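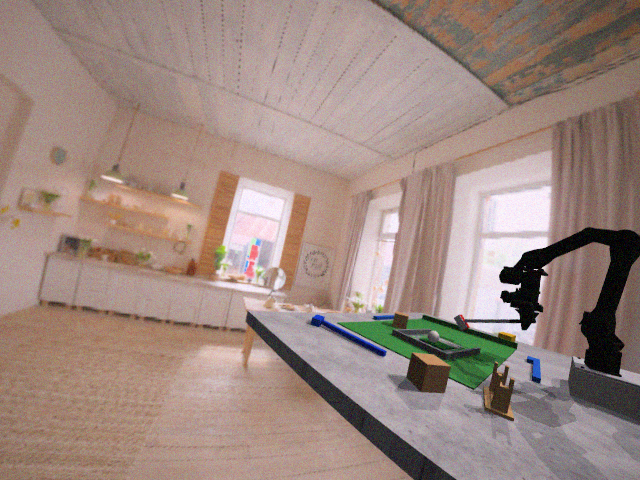
A rendered view of the Grarnari bench, with the arm holding a red-headed tool.

The Grarnari bench is a simulated robotic workstation used by Osero, a company that repairs and refurbishes tabletop games. It was introduced in 2024 to prepare a robot arm for the firm's ball-testing work, in which a small ball is tapped along a channel to find out whether the channel is still fit to be sold. Before the bench existed, the tapping was done by people, who were quick at it and did not enjoy it. The bench is best known within the company for having created more meetings than any other piece of equipment, including the boiler.

Background

Osero's workshop, known as Woldemariam after a former tenant whose name is still painted over the loading door, handles returned games from shops and hotels. A returned game may be missing parts, contain parts of some other game, or be in perfect condition and merely have lost an argument. Testing was traditionally the last job before packing. A tester took up a small mallet, set a ball in the channel, struck it, and watched. The result was entered on a card as "true," "slow," or "no." A fourth category, "ask Seidu," was never officially adopted but accounted for a good part of the cards.

Seidu Asamoah, the senior tester, worked at the station for 12 years and trained most of those who came after him. His instruction consisted largely of standing nearby and breathing in sharply at the wrong moment. Attempts to write the method down produced a two-page guide, which the testers kept under one leg of the table.

The decision to automate testing was made by operations manager Afia Gbeho, following a run of complaints about sore wrists. The contract went to Briren, a robotics integrator, whose proposal described the task as "simple." The word has since been used in the workshop mainly for effect.

Design

The bench exists entirely in software. It consists of a jointed black arm, a gray table, and a green mat on which the arm practices with a ball, a low frame and various tools. Each practice session begins from a slightly different arrangement, and the surrounding room can be changed as well, so that the arm's control program does not come to depend on a particular window or the color of a curtain. Testers have pointed out that the rooms are considerably nicer than the one they work in. Briren has described this as a side effect of the available scenery.

Much of the early effort went into picking things up. Human testers had never thought of this as a separate stage of the job, and the old guide skipped it altogether. 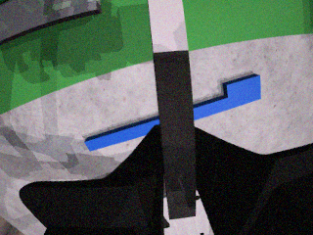
A long, thin tool with a heavier end can be gripped in many places, most of them bad. Held too near the head, it gives a short, useless swing; held too near the tail, it droops or turns in the fingers. The control program must also settle on a tool in the first place, and then bring it to the ball without sweeping the other pieces off the table. Kekeli Odoi, who moved from testing to supervising the simulation, keeps a log of failed attempts sorted by type. The largest section is headed "technically a hit."

Use

Practice runs are made overnight and reviewed in the morning by two members of staff. A reviewer watches a selection of attempts and marks each one in the same terms as the old cards. The "slow" mark gave Briren's engineers particular trouble, as they wanted to know how slow. Testers had always judged this by the sound of the ball, and the simulation was silent. After some weeks of discussion the term was given a numerical value, which Asamoah signed under protest and which appears in the records with the protest attached.

A control program that does well on the bench is copied to the physical arm at Woldemariam, where it is allowed to work on scrap channels for 10 shifts before it touches stock. Differences between the simulated table and the real one are collected in a shared document. The real table has a slope, a draft, and a coffee ring that has outlasted several attempts at removal.
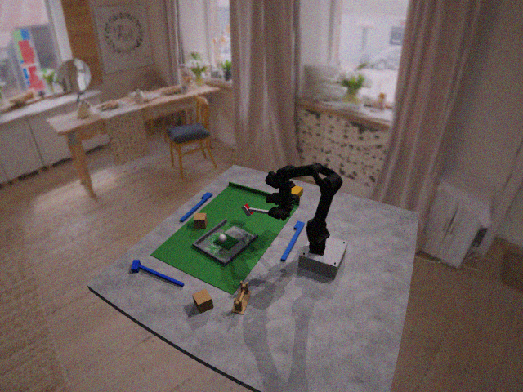 Another rendering of the bench, set up with blue tools around the mat and a ball in the gray frame.

Effects on staff

No testers were laid off when the arm was introduced, although the title of tester was. Most of the group became "process reviewers," a change that came with chairs. Wrist complaints fell and were replaced in part by complaints about the chairs.

The content of the working day changed more than its length. Reviewers spend less time striking balls and more time explaining why a given strike was poor, a skill that some of the best testers did not possess and a few of the worst had in abundance. Selorm Korletey, by general agreement a middling tester, became the most sought-after reviewer in the workshop because he could say what had gone wrong in one sentence. His pay was raised to match. Relations with former colleagues were cool until the following December.

New hires now learn the work by watching the arm's attempts. Asamoah objected that they would pick up its habits, and at least one trainee has been seen to pause above the ball for a moment before striking, as the arm does. In response, Gbeho restored one morning session a week of testing by hand. Attendance is voluntary and the mallets have to be signed for.

Criticism

Kwame Zakaria, the staff representative, has argued that the bench moved the difficult part of the job from the hands to the head without reducing it, and that reviewers are in effect teaching a machine what they know for the price of a seat. The company's reply noted that the seat was adjustable.

A separate objection concerns the cards. Under the present system every attempt must be marked "true," "slow," or "no," and the software accepts no other entry. Reviewers get around this with the comments field, where the most frequent remark is still "ask Seidu."

See also

Ball testing
Osero
Woldemariam (workshop)
Mallet sign-out dispute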